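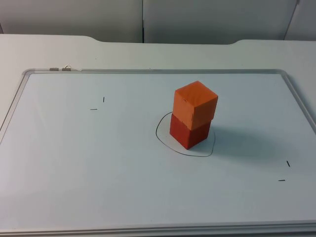

How many demonstrations does it take before a stacking policy is worth running?

Timothée Bodin puts the number for his own task at 408, after deletions. The first pass at Jelwood produced 2180 recordings from several operators, and the policy trained on all of them performed worse than the one trained on the smaller set.

"We were averaging over people," Bodin said. "One operator came in from the side, another came straight down, a third paused above the block for a second and a half. The network learned the pause very well."

Bodin runs the teleoperation work at Jelwood, where the standard exercise is a two-block stack: orange on red, inside an outline drawn on a whiteboard in marker. Operators drive the arm with a handheld controller sampled at 30 hertz. For the early sessions they moved the arm by hand instead, with the motors in gravity compensation. He dropped that method in May.

"Kinesthetic teaching gives you clean joint trajectories," he said. "But your forearm is in the camera view during training and it is gone at run time. You can mask it. We tried, and the masking cost more hours than the controllers did."

The remote setup has its own defect, a lack of force feedback. Operators judge contact from video, and most of them press too hard on release. Conceição Arruda, who reviews the recordings, rejects any episode in which the lower block moves while the upper one is being set down.

"I don't reject a crooked stack," Arruda said. "If the top block is turned a few degrees and it stands, it stays in. The policy needs to see that this is acceptable. If every example is square, it will keep correcting until it knocks the thing over."

The same tolerance applies to position. The base block has to be inside the line, with no requirement that it be centered. Arruda had operators vary the placement on purpose after an early model — trained on Vorkero, the group's in-house recorder — went to the same spot regardless of where the outline was.

Recovery data is handled separately. Each operator records three deliberate near misses per session, then corrects them without restarting. Bodin considers these the most useful minutes of the day, and the hardest to get people to do properly.

"They fake it," he said. "They miss by a polite amount. I need them to miss the way the robot misses."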